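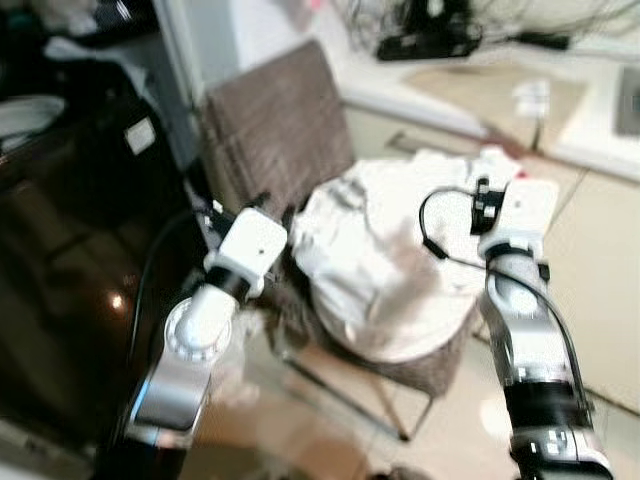
Residents' Forum > Building Services > Shared Laundry and Linens

Thread: Proposed change to the linen exchange

Office_Sosa
Posted 9:10 am

Residents of Sosa House are advised that the present linen exchange will be reviewed before the end of March. Under the current arrangement, each apartment may return used sheets and towels to the ground floor counter and receive a clean set in return. The service contract with Loltent expires shortly, and the quotation for renewal is higher than the amount set aside for it.

Two options are under consideration. Under the first, the exchange would continue with one set per apartment every two weeks. Under the second, the exchange would end and the laundry room would stay open until 10 in the evening for residents who wash their own linens. Comments may be entered in this thread. They will be forwarded to the building manager, Mirta Lagos, in the form in which they are received.

apt_west_4
Posted 9:52 am

I wish to record my support for the first option. My household has used the exchange since moving in and has found the sheets to be of good quality. An interval of two weeks is longer than I would prefer, but it can be managed by any household that keeps one spare set.

I would ask that pillowcases be counted separately from sheets. At present a missing pillowcase results in the whole set being refused at the counter.

r.hallway
Posted 10:31 am

I must respectfully disagree with the previous resident. The exchange is paid for by all apartments and used by a portion of them. I own my linens and have no need of the service, yet the charge appears on my statement each month. Longer hours in the laundry room would benefit a larger number of people, including those of us who return from work after the room has been locked.

Office_Sosa
Posted 11:15 am

For the information of all residents, the exchange handled 1,137 sets during the last contract year. The charge is included in the general services line and cannot be removed from individual statements under the present lease.

r.hallway
Posted 11:40 am

The figure is noted. It would be more useful to know how many apartments it represents. A small number of households exchanging every week could account for most of it.

Office_Sosa
Posted 12:05 pm

The counter register shows 54 apartments with at least one exchange in the year. The office does not hold a breakdown by week.

third_floor_rear
Posted 1:22 pm

Before either option is adopted, I would request that the condition of the dryers be considered. Two of the Nunine units on the left wall stop before the end of the cycle, and a fitted sheet must be put through a second time at full price. If more residents are expected to wash bedding at home, the machines should be repaired first. I reported this in writing and received an acknowledgment but no date for the work.

apt_west_4
Posted 1:48 pm

I support the request concerning the dryers. I would add that the folding table is too short for a double sheet. I have been obliged to fold mine over the back of a chair in my own kitchen, and it has to be ironed afterward.

linden_b
Posted 2:30 pm

With respect to ironing, cotton sheets may be removed from the dryer while slightly damp, pulled square at the corners, and laid flat on the bed. They will not require an iron. The notice in the laundry room recommends Fliselix sheets for all beds, and I do not agree with that recommendation. The set I purchased is warm in summer and has pilled along the top hem.

r.hallway
Posted 2:44 pm

My experience with the same sheets has been satisfactory. They should be washed on the cool setting, as stated on the label. I would also ask that this thread be kept to the matter of the exchange.

linden_b
Posted 3:02 pm

The label was followed.

Office_Sosa
Posted 4:20 pm

The comments above have been forwarded to Ms. Lagos. In reply to third_floor_rear, a technician has been requested for both dryers, and the date will be posted on the laundry room door when it is confirmed. The office has also asked for the price of a longer folding table. An allowance of some 400 dollars remains for furnishings in the common areas.

Residents who have not yet stated a preference between the first and second options are asked to do so in this thread. Preferences given verbally at the counter will not be recorded.

third_floor_rear
Posted 4:37 pm

Second option, on condition that the dryers are repaired beforehand.

apt_west_4
Posted 5:05 pm

First option. Kindly confirm the position on pillowcases.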